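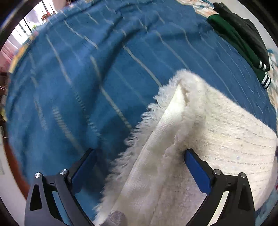
4.2 Recording a fold task (Pranovon hand unit, club set)

1. Charge the hand unit until the status light stays green.
2. Open the Bevia logger and enter your team number. Check that storage shows more than 17 GB free.
3. Lay the item on a bed or table with one edge turned over.
4. Start the log. Close the fingers on the fold so that both pads touch the fabric.
5. Hold for 2 seconds, lift, and carry the edge across.
6. Open the fingers fully before moving away.
7. Stop the log and save it under task code 271.

Note: Thick pile hides the true edge. Grip the fold itself and keep loose strands out of the finger joints.

Caution: Do not squeeze past the stop. The pads will shift and the unit must be zeroed again (see 3.5).

If the logger reports "width lost," repeat from step 4. Discard the first log.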